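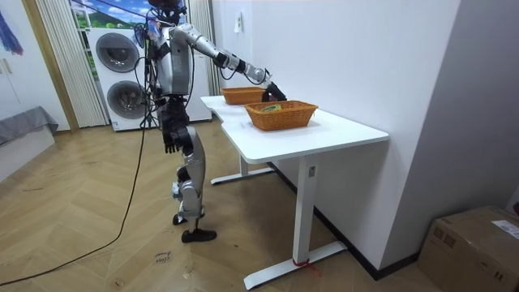 wickerwhen
Senior Member, Laundry & Utility Rooms
Posts: 436
21/06/2021

Here's the laundry corner. Stacked washer-dryer, white vertical blinds either side, white L-shaped desk along the plain wall, light herringbone floor. The two orange wicker baskets on the desk are my sorting system (so far!) and they're what I need help with.

My idea was one basket for things waiting to go in and one for things that come out of pockets, plus whatever little packets and refills I'd otherwise leave on top of the dryer. In practice I put stuff in whichever one is closer. The near one always has something in it and the far one just sits there looking nice.

So, two questions. Do I keep both on the desktop or move them somewhere else? And does anyone fold on a desk this shape, or is the short leg of the L wasted space? I have a budget of 200 and I'd love not to spend it.

plumbline_pat
Member
Posts: 1000

I love the orange against all that white. Please don't swap them for gray fabric bins like everybody did last December, me included.

I'd move them both off the desk though. A folding surface is only good if it's clear, and two rectangular baskets eat a lot of it. I did a low shelf next to my machines and I haven't missed having baskets at hand height one bit.

Nekari_nook
Member

Disagree with pat, sorry! Baskets on the floor means bending for every sock. I've got a bad back and anything below my knees might as well be in another house. Keep them up top, push them both against the wall end to end, and you've still got the front strip of the desk to fold on. T-shirts don't need much depth if you fold in thirds first.

Also wicker on a floor picks up every bit of lint that comes out of a dryer. Ask me how I know.

plumbline_pat
Member

Fair about the bending. I still say you can't fold a fitted sheet on a front strip.

Nekari_nook
Member

Can you fold a fitted sheet on anything??

drumandline
New Member

Question about the baskets themselves, are they lined? I have woven ones from the Plurdale line and they snag knits like crazy. I lost a good cardigan to one. If yours aren't lined I wouldn't put delicates anywhere near them, use them for the packets and clothespins and such.

On the desk, I've got an L-shape too (mine's the Cisen one, not as shiny as yours) and the short side is the best part. That's where finished piles go. Fold on the long side, slide the pile around the corner, done. The rounded corners are great in a tight room as well, I used to bruise my hip on the old table every single wash day.

wickerwhen
Senior Member, Laundry & Utility Rooms

No liners. I hadn't even thought about snagging – I mostly toss towels in there. Might sew something out of an old pillowcase, the baskets are a plain enough shape that I could probably manage it.

And the sliding around the corner thing is so obvious now that you say it. I've been carrying piles to the bed like a fool.

hillsview22
Member

Am I the only one looking at the green hills and the blue sky over the washer? If I had that to look at I'd do laundry every day. What do you do with the blinds, open or closed when the dryer's running? Mine get dusty fast and vertical ones are a pain to wipe.

wickerwhen
Senior Member, Laundry & Utility Rooms

Ha, it does help on towel day. For the blinds I go down each slat with a dry sock over my hand, top to bottom, maybe 5 minutes a side. A damp cloth left streaks on mine. I do it before I vacuum so the dust lands on the floor and gets picked up after.

tallboy_lou
Member

Going against the crowd here, but I think you only need one basket. You said yourself the far one doesn't get used. Two baskets is just two places to lose a sock. Keep the near one for the little stuff, get a rolling hamper for the dirty clothes (I have the Zapata, it's okay, the wheels squeak) and park it under the desk. You've got leg frames with nothing in between, so use that space.

I'd measure first though. Those long flat feet might get in the way of the wheels.

plumbline_pat
Member

The hamper under the desk is a good call. I'd still keep both baskets. Put the second one by the front door for gloves and dog leashes if it's not earning its spot in there.

Nekari_nook
Member

Or clean washcloths! Rolled up in an orange basket they'd look so pretty on that white top. I'm keeping my vote on two baskets, both up on the desk, pushed back.

drumandline
New Member

One more thing, if your top is glossy like mine was, put felt dots under the wicker. Mine left tiny scratches where I dragged it back and forth and they show up when the sun hits.

wickerwhen
Senior Member, Laundry & Utility Rooms

Felt dots going on the list! Okay, so here's where I've landed for now. Both baskets stay, pushed to the back, with pillowcase liners and felt underneath. Near one for packets and pocket finds, far one for washcloths. I'll measure between the desk legs tonight for a hamper, and if it fits I'll look at the Zapata (squeak and all). Still not sure about fitted sheets. Those might just keep going to the bed.

tallboy_lou
Member

Post the measurement when you have it, I'll go check how wide mine is with the handles folded.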